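Caring for Baseball Caps: Common Questions

Can I put my cap in the washing machine?
Better not. Most caps made before the 1980s have cardboard in the brim, and it falls apart in water. Newer ones have plastic, but the crown can still lose its shape. Wash by hand in cool water with a little dish soap.
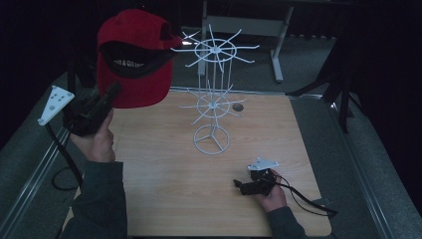
Ásdís Ásgeirsdóttir
Customer Care, Trundham Hats

How do I get sweat stains out of the band?
Mix baking soda and water into a paste and leave it on for some 3 hours. Scrub with an old toothbrush and rinse. Repeat if the stain is old.

Will a red cap bleed?
It can. Wash it alone the first 2 times.

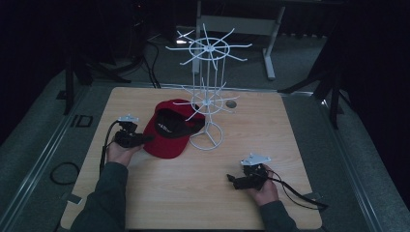 How should I dry it?
Stuff the crown with a small towel and let it air dry out of the sun. No dryer, no radiator.

Do you clean caps at the store?
Yes, at the Urngate store only. Drop off before noon.

Related questions
Measuring your head
Storing wool felt hats
Returns and exchanges

Last updated: June
Contact us | © Trundham Hats, 194 Duveck Street | Back to top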